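Shared workshop publishes plans for low-cost robot arm bench

May 2020

FOR IMMEDIATE RELEASE

Vullulum, the members' workshop on Ansari Road, has published the full plans for its robot arm bench. The drawings, parts list and control software can be downloaded free of charge from the workshop's website. Anyone may build from them, change them or sell what they make, provided the original is credited.

The bench was built by 14 members over the winter under the name Trurkum. It is meant for people who want to learn how to program an arm at home or in a shared space and do not have a factory floor to do it on. The arm itself was bought second-hand. Everything fitted to it or placed under it was made, adapted or found by members.

"We had an arm and no sensible place to put it," said Imtiaz Roy, who led the build. "For the first month it stood on a welding table and every time somebody leaned on the table we had to calibrate again. Most of what is in the plans is about getting a flat surface that stays where you left it."

The work surface is a flat maple board laid on perforated pegboard. The board can be lifted off and replaced when it gets marked, and other fixtures can go in its place using the same grid of holes. Members tried a bare metal plate first and gave it up. It was noisy, it threw glare back at the overhead camera, and small parts slid when the rod touched them.

In place of a jaw gripper, the current version of the bench uses a single straight rod with a rounded tip, held to the end of the arm by a clamp. The rod pushes objects across the board. It cannot pick anything up. The group chose it because it is cheap, has no moving parts and cannot trap a finger, and because pushing turned out to be a harder problem than most of them had expected.
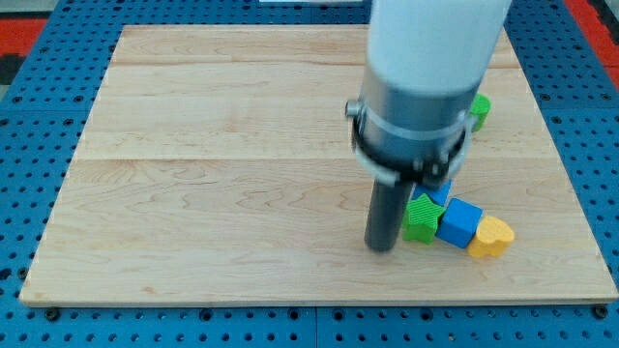 The first set of exercises asks the arm to push a named block up to another one, or to separate two blocks that are touching. Later exercises add a longer instruction, such as moving every block to the left side of the board. Blocks with points or curves tend to turn as they are pushed, and the software has to look again after each short move and correct itself.

Thaís Moura wrote most of the control software. She had not worked with an arm before joining the workshop and her day job is in payroll.

"The first version worked out the whole push at the start and then did it with its eyes shut," she said. "A cube would go more or less where you wanted. A star would spin round and end up behind the rod. Now it pushes a little, looks, and pushes a little more. It is slow, but I would sooner have slow."

To test the software, members ran 2556 pushes between the start of the year and the closure of the building in March. Each one was logged with the instruction given, the path of the rod and the position of the blocks at the end. The logs are included in the download, with the failed attempts left in. The commonest fault was the rod riding along the side of a block and slipping off it. A smaller number of failures came from blocks being pushed close to the edge of the board, where the arm is told to stop.

The plans run to 19 pages. They cover fixing the base, levelling the work surface, fitting the clamp and rod, mounting a camera overhead, and setting the height of the tip so that it clears the board without touching. The last of these took the group longest to get right and has a chapter of its own. A paper shim is used as a gauge. Files for printing a set of blocks are also supplied, though any light block with a flat base should do.

Not counting the arm, the materials came to a little under £1000, most of which went on the camera, the computer and the steel frame. Builders who already own a suitable computer will spend a good deal less. The parts list gives a cheaper choice for each item where the group found one that worked.

Readers planning to build the bench should note that the arm must be run at reduced speed with an emergency stop within reach, and that the plans are not suitable for arms without a working force limit. The safety section should be read before any parts are ordered.

Vullulum's building is closed to members at present. Support for people building the bench is being given by email and through a weekly video call. A second release of the software, with a simulator for those who have no arm, is planned for June. The group also hopes to publish a design for a smaller board to suit desktop arms, and would like to hear from anyone who has one and is willing to test it.

About Vullulum

Vullulum is a members' workshop with areas for wood, metal, textiles and electronics. It is run by its members and paid for by subscriptions and evening classes. Tools and timber for the Trurkum project were given by Fedis, a local joinery supplier.

Press contact

Imtiaz Roy, Trurkum project, Vullulum, Ansari Road. Interviews can be arranged by telephone or video call. Print-quality photographs are available on request.

ENDS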